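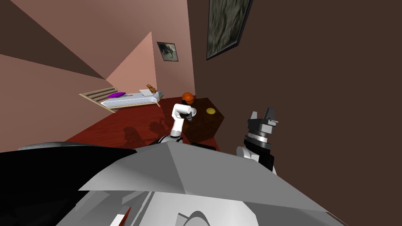

Simulated bedroom, seen from the robot: both arms raised, basketball on the hexagonal table.

Varying the room when gathering simulated examples

Posted by Grutholm
Our department is gathering examples in simulation for a two-armed robot. The task is to pick up the basketball and place it on the bed. We hold 200 recorded runs, all in the room shown, with the same pink walls and red floor. Is it advisable to continue in this room, or should the setting be changed before further runs are made?

Posted by Laltar
It is advisable to change the setting now. A system trained in one room may come to rely on the wall colour or on the shadows across the floor. We recommend moving the light and the table every 5 runs, and changing the floor colour less often. Failed attempts should be kept — but marked clearly as such. Our own set reached 1,601 runs in February, and the 58 recorded under altered light proved the most useful in testing. Please also confirm that the starting position of the arms is varied. This is frequently overlooked.

Posted by Usska
More runs are always better. We did not change the room and the results were acceptable.

Posted by Jaidee
I would support the first reply. Kindly state whether the ball always starts at the table corner, as this should be varied too.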